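Moltlow Home Laundry Help
Ticket: Black clothes come out covered in white lint
Status: Open, waiting on customer
Opened in January, 9:40 am

Hi team! First off, I love how the Folton front loader handles towels. Dark clothes are my one sticking point. Everything black comes out with pale fuzz on it, mostly along the seams. I've tried an extra rinse and half the usual detergent, and the fuzz is still there. I sort into a white plastic basket on a chair beside the machine, so loading is quick and I can do darks on their own.
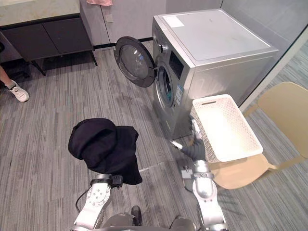 Petrauskas: Great start with the half dose! Do the darks go in right after a towel load? Towels shed like crazy, and the fuzz hangs around in the door seal and the filter. Could you wipe the seal, empty the filter, then run the drum clean with nothing in it? Turn the black things inside out after that and fill the drum loosely.

Update, 4:15 pm
Yes, towels first, every single time! Wiped the seal and got a gray wad out of the fold at the bottom. So satisfying. The drum clean is next, then one small dark load on cold with the Bivomberg liquid. I'm also going to shake out the basket, as it holds towels all week. One more question: should the filter be done every month, or only when the fuzz comes back? 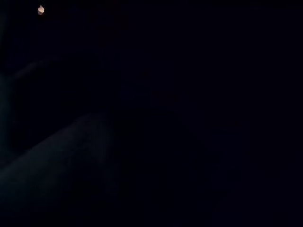 Attachment 2: small bright light, dark surroundings

Petrauskas: Monthly is perfect if you wash a lot of towels. Send word after the dark load and I'll keep this open until then.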